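Home | News | Reviews | Previews | Forums | Log In

Factory Builder Tarkora Leaves Early Access in December

10/25/26

Bodton has confirmed that its factory-building game Tarkora will leave early access in December, with a full release on PC. The console versions are still in the works and will follow at a later date.

The game puts the player in charge of a failing parts plant on the edge of a port town called Esero. Orders come in from the harbor, and the plant has to fill them on time with whatever machines and floor space the player can afford. The release version has 50 campaign missions and an open mode with no time limit. Players who own the early access version will get the full game at no extra cost.

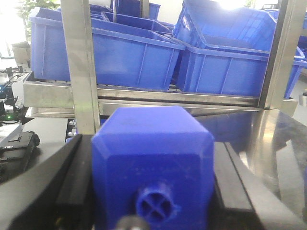
What Is New in the Full Version

The biggest addition is the second half of the campaign, which takes place after the town council sells the old harbor. The player now has to choose between the rail contract and the shipping contract, and each one opens a different set of missions. Bodton says the choice can't be undone without loading an earlier save.

The parts catalog has also grown. There are 226 parts in all, up from 71 when early access began. 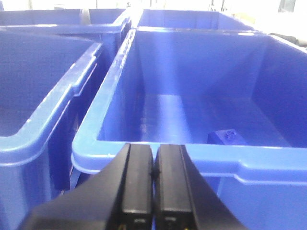
Storage has been reworked as well. Bins can now be given a priority, so that a full line no longer blocks the one next to it – a common complaint on the game's forum. Old saves will load in the new version, but any storage rules set by the player will have to be entered again.

Graphics have had a smaller update. The lighting system was replaced over the summer, and the team has since gone back over the surface materials one by one. Polished stainless steel was the hard one, with its strong white glare under overhead lights and the dark shapes mirrored in it, and the new version handles it without the slowdown seen in earlier builds.
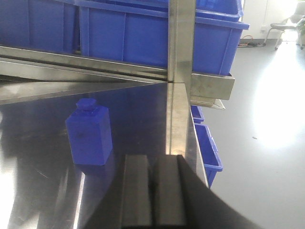 Mod support will be there at launch. The mod tools let players add their own machines, missions and work surfaces, and the sample pack includes a steel tabletop with faint diagonal scuff lines that can be swapped for any other texture. Mods made for early access will need to be exported again. Shared mods will be listed inside the game menu.

The soundtrack is by Þrastardóttir and will be sold separately. Bodton has not given a price for it.
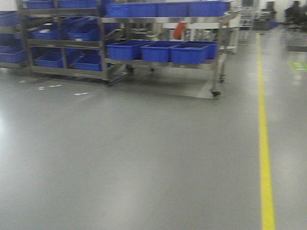

Steel rolling cart on a gray factory floor, with a yellow safety line at right.

Comments (3)

gearlash3025
Good news about the bins. I stopped playing over that. Will the rail missions work in co-op?

mill_and_lathe
No co-op at launch as far as I know, they said so on the forum a while back. Hoping for a patch.

Pottsy
Redoing all my storage rules is going to take a whole evening. Still buying the soundtrack.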